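4. 実験環境と制御ソフトウェア

4.1 システム構成

本節では、言語指示に基づく卓上押し操作を対象とした制御ソフトウェアCindelixの構成と、評価に用いた実験環境について述べる。Cindelixは、認識、計画、制御の三つのプロセスからなり、各プロセスは共有メモリ上のリングバッファを介してデータを交換する。プロセス間の同期は取らず、各段は起動時点で最新のデータを読み出す。この方式では古い画像に基づく指令が発行される可能性があるため、すべてのメッセージに取得時刻を付与し、制御側で許容遅延を超えたものを破棄する。許容遅延は400 msとした。

認識プロセスは、単眼カラー画像から各ブロックの色、形状ラベル、および盤面座標系における位置を推定する。検出器には畳み込みネットワークを用い、色と形状を独立した二つのヘッドで出力させた。予備実験において両者を結合した単一のクラスとして学習した場合、学習データに現れる頻度の低い組み合わせで誤認識が多かったためである。画像座標から盤面座標への変換は、盤の四隅を用いた射影変換による。ブロック上面の高さに起因する誤差は、形状ごとに定めた定数オフセットで補正した。

計画プロセスは、指示文を対象ブロックと目標領域の組に変換したうえで、手先の経由点列を生成する。指示文の解釈には、先行研究で公開したDutanoの文法ベース解析器をそのまま用いた。解析に失敗した場合は再入力を求め、推測による補完は行わない。

4.2 作業空間と初期配置

作業空間は木製の平板とし、穴あきの作業台上に設置した。ロボットの手先には把持機構を設けず、棒状のエンドエフェクタのみを用いる。操作は押し動作に限定され、ブロックを持ち上げることはできない。したがって、対象ブロックを目標領域へ運ぶ途中で他のブロックが経路上にある場合、計画器は迂回するか、先に障害となるブロックを移動させるかを選択する必要がある。

評価では、7個のブロックを用いた配置を基本条件とした。配置の一例を図3に示す。この配置では、緑の星形が黄色の五角柱のすぐ手前にあり、両者の間隔が小さい。奥側の五角柱のみを手前へ動かす指示では、星形との接触を避けることが難しい。一方、右手前の青い三角柱と赤い円柱の間には空きがあり、通過経路の候補となる。

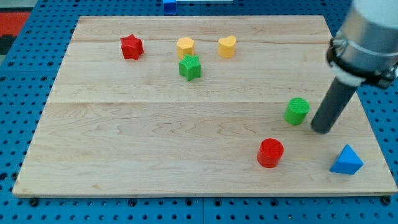
図3 ブロックの配置例。棒状エンドエフェクタの先端は緑の円柱の右側、盤面の直上にある。

同じ色で形状の異なるブロック、および同じ形状で色の異なるブロックが混在するため、指示文に色または形状の一方しか含まれない場合、対象が一意に定まらないことがある。図3の場合、「星」は赤と緑の二つに、「黄色」は五角柱とハート形の二つに該当する。「青」のみの指示は三角柱に一意に対応する。Cindelixは候補が複数残った時点で動作を保留し、候補の一覧を操作端末に表示する。

4.3 接触前の位置決め

押し動作の成否は、接触を開始する位置に強く依存する。接触点が対象の重心と目標位置を結ぶ直線から外れると、ブロックは並進と同時に回転し、円柱以外の形状では以後の接触面が変化する。そこで本手法では、押し動作を接近、位置決め、押し込みの三段階に分け、位置決めの段階で対象の位置を再推定する。

接近段階では、手先を他のブロックの上面より高い位置に保ったまま移動させ、対象の近傍で盤面の直上まで下降させる。下降点は、対象の輪郭を手先半径と余裕量の和だけ膨張させた曲線上から選択する。この曲線が隣接するブロックの膨張領域と交わる区間は候補から除外する。すべての候補が除外された場合は計画失敗とし、障害ブロックを移動させる副目標を追加する。

位置決め段階における再推定では、手先とアームによる遮蔽が問題となる。アームが画像の奥側から進入する姿勢では、対象の後方の領域が隠れやすい。遮蔽領域は順運動学から求めたアームの投影像により推定し、この領域と重なる検出結果は更新に用いず、直前の推定値を保持する。対象自体が遮蔽領域に入った場合は、手先を一度上昇させて再撮像する。再撮像の上限は2回とし、それでも検出できない場合は試行を中断する。

押し込み段階では、進行方向の速度を一定とし、横方向の偏差に対して比例制御を適用する。積分項は用いない。摩擦による停止と滑りの繰り返しに対し、積分項が過大な修正を生じさせたためである。偏差が閾値を超えた場合は押し込みを打ち切り、接近段階に戻る。

4.4 記録と再現

全試行について、入力画像、検出結果、経由点列、関節指令を共通の時刻で記録した。記録形式にはBelliniを採用し、計画器を単独で再実行できるようにした。これにより、計画器の変更が過去の試行の判断に及ぼす影響を、実機を動かさずに確認できる。ただし、再実行で得られる経路が元の経路と異なる場合、それ以降の画像は対応しなくなるため、比較は最初の分岐点までに限定した。

計画器のパラメータは、Grotanceシミュレータで生成した1,000通りの初期配置を用いて調整した。シミュレータ内の摩擦係数は一様とし、木目や板の継ぎ目の影響は考慮していない。この簡略化が実機での誤差に及ぼす影響については5.3節で検討する。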